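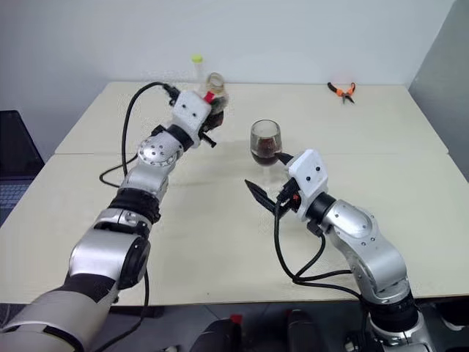

Progress report to the Medari fund, second period
Project: Kornside household skills room
Prepared by Danica Stojanović
Dec 16, 2020

Dear Ms. Papadopoulos,

With this letter I report on the work made since August, when we received the second part of the grant.

The room is now in use. The walls are plain and white as we planned, and the cream-colored table is in its place. It is made of two panels which are joined in the middle, and the seam between them can be seen. In the first report I wrote that we would order a one-piece top. The price from Soltis was too high for us, so we stayed with two panels. A stemmed glass stands well on the table. The joint itself we still want to fill, as crumbs and sugar collect there and cleaning takes more time than it should.

The table work has now a fixed list of objects. We kept to things which people have at home: a stemmed wine glass, a clear glass jar, a slender plastic bottle with a yellow-green cap, and pliers with orange handles. The glass is filled about halfway with dark brown liquid, and the jar only partly. We tried fuller glasses in the beginning and returned to half – spills were taking too much of the day. The pliers stay on the right side of the table, away from the glass.

Clear objects are still the most difficult part of the list. The bottle is easier to find by its cap, but the jar is hard to see against a white wall when it is empty. For this reason we want to add a colored mat in the next period.

About the money. From the grant we spent 3000 euros on the table, the painting and the small objects. The receipts are sent separately by post. Two deliveries from Stoyanova are late, the shelf and the second lamp, and they are not included in this sum. I will send the corrected table of costs when both have arrived.

For the next period we ask your agreement on two points: to move the rest of the painting money to the filling of the seam, and to buy spare wine glasses of the same shape.

I would be thankful for your answer before we order.

With kind regards,
Danica Stojanović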